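Week 2 of teaching a robot to fold laundry by doing it myself, very slowly, with a gripper in each hand. Thread, because my thumbs need a break!

First thing I learned: your hands cheat. You pinch, smooth, tuck and flip without thinking. One ribbed finger per side and suddenly a pillowcase is a project.

I tried the remote control rig at Zilberg back in the fall (arms across the room, me squinting at a monitor). Fun, but it took me 6 minutes to do one towel. Handheld is so much faster.

Saeed Salehi set up my task list and his only rule is don't fix a bad fold off camera. If I fumble it, I fumble it, and then I recover with the grippers. He deleted 3 of my takes for that, rude but fair.
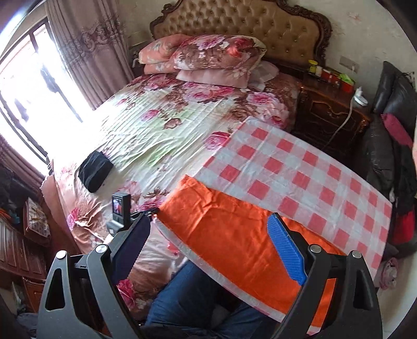 Slippery fabric is my nemesis. Cotton stays where you put it, more or less, but satin slides out the second I relax my squeeze. So I've been working on the bed with the orange satin laid over the red-and-white checked cloth, going for a corner first and then the long edge. My best run so far took 4 tries.

Next up is fitted sheets. Pray for me. If anyone at Pirihi has a trick for elastic corners, my replies are open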